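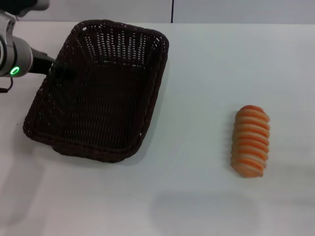

*Un panecillo y una cesta de mimbre vacía.*

## Declarar alimentos a la llegada a Brandham

El formulario se rellena antes de pasar el control de pasaportes. Se declara todo alimento, abierto o cerrado, incluido lo que se haya repartido en el avión y no se haya consumido.

1. Vacíe los bolsillos exteriores del equipaje de mano y separe lo comestible.
2. Agrupe los productos por tipo: carne, lácteos, fruta y semillas, panadería. Un bocadillo con relleno se clasifica por el relleno.
3. Marque «sí» en la casilla 34 si lleva al menos un producto. En caso de duda, marque «sí» – declarar un artículo permitido no tiene coste.
4. Anote nombre, país de origen y peso aproximado. Los envases de menos de 100 g pueden sumarse en una sola línea.
5. Firme y conserve el resguardo hasta salir de la terminal.
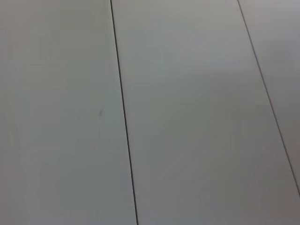 En el mostrador, entregue el formulario junto con los productos, nunca dentro de la maleta cerrada. El inspector devuelve lo admitido y retiene el resto. Lo retenido no se puede reclamar después.

El pan sin relleno suele admitirse. Los embutidos, la fruta fresca y los huevos no, aunque estén cocinados.

### Si olvidó declarar algo

Avise antes del escáner. Una vez registrada la maleta, la omisión se tramita como infracción y la sanción puede llegar a 3000 en moneda local. El pago se hace en la ventanilla de Vītola, junto a la salida 4.

Texto revisado por Rafia Bukhari en septiembre.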